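Budgétisation d'une cellule bimanuelle

La budgétisation d'une cellule bimanuelle désigne l'ensemble des opérations par lesquelles un laboratoire, un atelier ou un établissement d'enseignement estime, répartit puis dépasse la somme nécessaire à l'achat d'un poste de travail à deux bras robotisés. Elle relève de la planification d'équipement et, selon certains praticiens, du genre romanesque.

Périmètre de l'achat

Le devis initial porte en général sur les deux bras, leurs pinces et le logiciel de commande. Le reste est regroupé sous la rubrique « accessoires », qui comprend la table, le châssis, les écrans, le câblage, les alimentations, le marquage au sol et les objets à manipuler. La méthode dite d'Oltdale, du nom du centre technique où elle fut mise au point, impose de chiffrer cette rubrique avant les bras. Elle est peu appréciée des vendeurs de bras.

Imani Haverford, responsable des achats à Oltdale, distingue l'équipement « qui bouge » de l'équipement « qui tient ». Le premier figure en photographie dans la demande de financement. Le second arrive en retard, dans des cartons plus grands, et réclame des clés que l'on n'a pas commandées.

Le châssis et la table

Le châssis en profilés d'aluminium est la solution la plus répandue : il se découpe à la longueur voulue, se démonte et supporte que l'on change d'avis. Les bras se fixent sur les rails latéraux, ce qui laisse le plateau libre pour la tâche. Le plateau en bois a ses partisans, notamment pour les travaux de tri et de rangement de petits contenants, où l'on préfère une surface que l'on peut rayer sans convoquer de réunion.
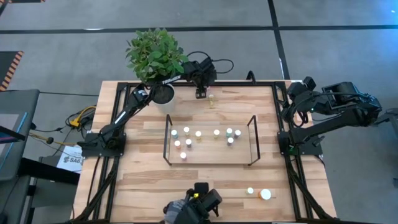

Poste à deux bras sur châssis d'aluminium noir ; flacons et bac à parois transparentes sur plateau de bois.

Les consommables

Les flacons, bacs et bouchons constituent le poste le plus modeste du budget et le plus discuté. Chez Proltidis, intégrateur de taille moyenne, le premier plan d'équipement prévoyait 500 euros de petits contenants pour l'année ; la somme fut engagée dès novembre, le bureau d'études ayant souhaité des flacons de tailles et de couleurs variées. Le plan suivant a créé une ligne distincte, soumise à deux signatures. Les flacons coûtent désormais moins cher que leur validation.

Câblage et encombrement

La surface au sol est presque toujours sous-évaluée. Le calcul courant retient les dimensions de la table et oublie l'écran, son support, les câbles et la personne qui doit passer entre les trois. Le guide interne de Sunbridge recommande de délimiter la zone au ruban adhésif avant de signer quoi que ce soit, puis d'y vivre une semaine. Le ruban reste ensuite en place — c'est souvent la seule dépense du projet conforme aux prévisions.

Délais et amortissement

L'amortissement est calculé sur plusieurs années, la patience du service financier sur 12 mois. Loretta Mahmoud, dans une note rédigée pour l'atelier Tran, propose de ne faire courir le calendrier qu'à partir de la première tâche menée à bien, et non de la livraison. Sa note recense 13 motifs de retard, parmi lesquels l'absence de prise électrique du bon côté de la pièce. Le service financier a retenu la date de livraison.

Critiques

On reproche à la méthode d'Oltdale sa lenteur et son goût des tableaux. Ses défenseurs répondent que le tableau existe de toute façon, et qu'il est plus agréable de le remplir avant la facture. La question de la maintenance, renvoyée à une annexe dans la première version du guide, n'y figure toujours pas.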